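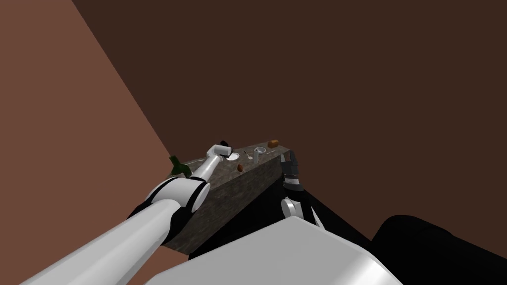 So how does a small town find out a bad storm is coming when the cell tower goes down before the rain even starts?

By radio, mostly, and in Rindgate that means a guy named Kedir Weldu talking into a microphone in his kitchen.

I'd been wanting to sit down with Kedir ever since the August flood, when I spent most of a night on my sister's stairs listening to him read out creek levels every 20 minutes (I still hear his voice when it rains hard!). He runs the weather net for Rindgate and Prestomau, and he's been at it long enough that people flag him down in the grocery store to ask if they should cut hay.

"I tell them I'm not a forecaster," he said, pouring me a coffee I hadn't asked for but definitely needed. "The weather service does the forecast. I tell you what the water is doing at the bridge."

The bridge is the one on Jemal Road, and if you live out that way you know it. In August the creek went over it a little before midnight. Kedir's brother Henok was parked on the high side with a flashlight and a handheld radio, calling in the gauge.

"I could hear it better than I could see it," Henok told me. He'd wandered in halfway through our talk and stayed for the rest of it, eating crackers. "Big stuff was hitting the rail, logs I guess. I called Kedir and said tell them now, don't wait for the next reading."

Kedir told them. People on the lower end of Briltico Lane started knocking on each other's doors, and by one in the morning there were 300 people in the school gym, including my sister, who'd finally agreed to leave, and her extremely angry cat.

I asked whether everyone listened. Kedir made a face.

"No. I had one man call back and say he'd lived there all his life and it never came past the fence. What do you say to that? I said, sir, it's past the fence."

The net has 450 households signed up now, which is a lot more than before the flood. Each one gets a little battery receiver and a card with the frequency on it. The receivers cost money, of course, and last year's bill came to $2,708. Donations covered $2,604 of it. I did the subtraction out loud and asked who paid the other $104.

"He did," said Henok.

"We don't need to put that in," said Kedir. (Sorry, Kedir.)

What worries him this spring is the culvert upstream of the bridge. It plugged with brush during the flood, and he thinks it pushed the water sideways into yards that had never been wet. The county has cleared it once. He'd like to see it cleared before every big rain, and he'd like a second gauge up there so that Henok doesn't have to sit in his truck all night.

"I don't mind the truck," said Henok.

"Your wife minds the truck," said Kedir.

The next test of the net is Mar 1, 2026, at seven in the evening. If you've got a receiver, turn it on and call in when you hear your road. If the batteries are dead, Kedir keeps spares on his porch in a coffee can, and you can just take what you need.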